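Clustow Community Help > Packing and Posting

Folding small cardboard boxes - what order do the flaps go in?

Posted by Spahić, Oct 14, 2021

Hello all! I've just started sending out little parcels and I'm loving it, apart from the boxes. They come flat, 50 to a bundle, no instructions. I get mine as far as the brown one on the white table, partly folded, and then the last flap fights me and the whole thing springs open again. Is there a proper order? And do I need tape if it's only going across town?

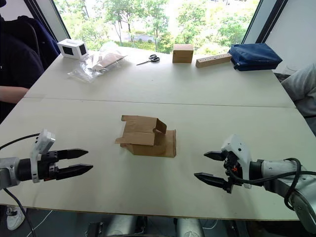
2 replies

Olach
65 posts

Oh, I love this job! Pinch every crease first, before you fold anything - go right along each line with your thumbnail, then bend it back the other way. Stiff card wants to lie flat again and this takes the fight out of it.

After that it's short flaps in, long flaps over the top. If yours has a tuck-in lid, do the side ears first and slide the tongue down behind the front wall. Leave the lid till the very end, and don't press down in the middle or you'll bow the sides (I've ruined plenty that way!).

Small cube ones are the fiddliest as there's so little to get hold of. Hold them from both sides while you work, low down on one side and near the top on the other, and do it on a table with plenty of clear space at the front. Plain boxes like the small brown one below are lovely once they're made up - all that blank card to stamp or draw on. 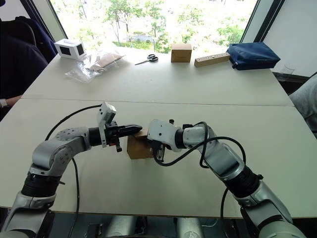 Page 1 of 2

Skelisora
1196 posts

Agree with Olach on the creases. I'd still tape it, even for across town. One strip along the bottom join, one along the top, and run each a bit down the sides. Paper tape sticks beautifully to brown card and goes in the recycling with it.

Also try warming the room up, mine are much stiffer after a night in the garage.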